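About Flondwood

Flondwood Climbing & Fitness started with one wall, two owners and a lease that both of us signed without reading page nine. Page nine was about the parking. We still have the wall, the owners and the parking problem, and we now have three gyms.

Who we are

Torben Vogler ran the front desk at a large fitness chain for six years, where his job was mostly to talk people out of canceling. Châu Triệu taught physical education and set climbing routes on weekends for gyms that paid her in day passes. They met in line at a hardware store, both buying the wrong bolts, and opened the first Flondwood the next September with 40 members, most of them related to Châu.

What we do

Every Flondwood location has bouldering, a weight room and a studio for classes. Our first gym is 3,154 square feet, and we have been told by people who measure these things that it should feel cramped. At six in the evening it does. Come at two in the afternoon and you can have the squat rack and Torben's opinions about your squat all to yourself.

Classes are included in every membership. Moya is our slow mobility class, popular with runners and with anyone who has recently tried to pick up a couch. Skomis is the hard one. It lasts 40 minutes and the clock in that studio is correct, whatever you may hear in the locker room.

How membership works

You pay by the month and you can leave by the month. Canceling takes one email, and Torben is not allowed to answer it. We charge no joining fee. We tried one in our second year, felt bad about it, and gave it back as smoothies, which pleased about half the members and broke the blender.

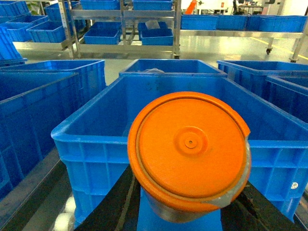 We now have 975 members across the three gyms, and 525 of them climb at least once a week. The rest come for the weights, the classes or the good showers at our Walico Street gym, and we're happy to have them on any of those terms.

Working with us

We don't franchise. People ask, often with a slide deck, and we say no and offer them a day pass. We do hire coaches and route setters when we have the hours to give them, and we pay for your first aid course. Send a short note to the front desk at any location. Please don't send a video of yourself doing pull-ups. Châu watches them all the way through and then wants to talk about your shoulders.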